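Robot Learning from Hand-Held Demos - Session 2 handout
Reading time: 2 min

Okay, so last time we got as far as the big question: how do you teach an arm to do kitchen chores if the arm isn't even in the building? My favorite answer (you'll be sick of hearing it by December!) is to let people do the chores while holding the gripper themselves, and log what the gripper sees and how it moves.

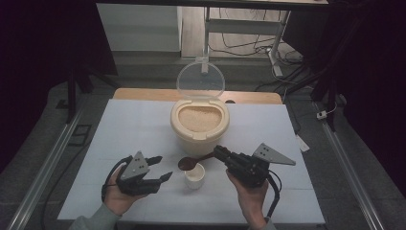
We collected 300 demos for the rice task in the Plevside room, and Volker Nolte threw out 25 of them before training. His rule was simple - if the tracking jumped, the demo went. You can argue with that, and I'd like you to, in writing.

Now, the wrist view. The policy never gets a picture of the whole room, so everything it knows about a grasp comes from close up, between the fingers.

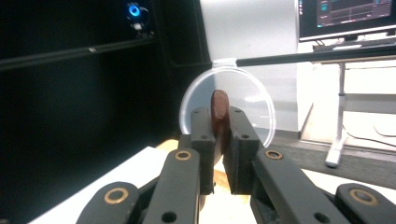 Laimutė Lill trained two versions, one on wrist video only and one with the head view added. The head view helped a lot with finding things and hardly at all with holding them, which surprised me more than it surprised her.

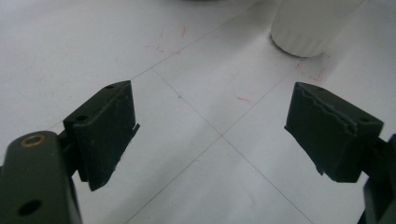
Fig. 3. Open fingers over the marked paper, wrist view.

Please look at the finger pads when you read the Uibo notes. Printed parts aren't all alike, and a policy can latch onto a rough edge as if it meant something.
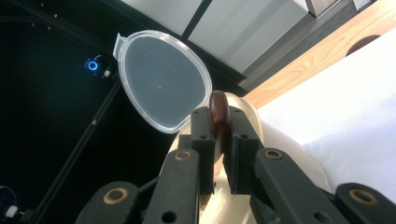 For homework, pick one grasp from the shared folder and write down which pixels you'd trust and which you'd mask. Half a page is plenty. Bring it to room 308.

Related notes
- Session 1: Why teleoperation is slow
- Leto: syncing two wrist cameras
- Masking the background, by Dzintra Žukauskas

This site uses cookies to remember your reading settings. OK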